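3.2 Small-item storage

The second part of the study dealt with the small things that collect on desks and worktops: buttons, batteries, spare feet for furniture, keys that no longer fit a lock. In the interviews carried out by Obi and Briggs in Inasley, these items came up more often than clothes or paper, and most households kept them in one mixed drawer or a bowl near the door.

We gave each household a small drawer unit and asked them to use it for three weeks. Participants chose their own sorting rules and could change them at any time. Labels were supplied but left optional. Four of the seven households in the first group stopped using labels within days, saying that they could see what they had through the drawer fronts.

Clear drawers changed how people looked for things. With the opaque tins used in the earlier Momden study (Oyewole and Munteanu), participants opened several containers before finding an item. With clear ones they tended to look first and then open a single drawer – though the plastic softens the outline of what lies inside, and two participants mixed up items of similar size and colour. Figure 2 shows a yellow unit with clear drawers, one of them pulled partway out with a small round grey object near its front corner.

Drawers left empty were not seen as wasted. Several people said they liked having somewhere for the next odd item to go.

Figure 2. Drawer unit with one lower drawer partly open.

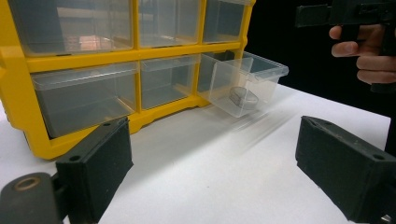
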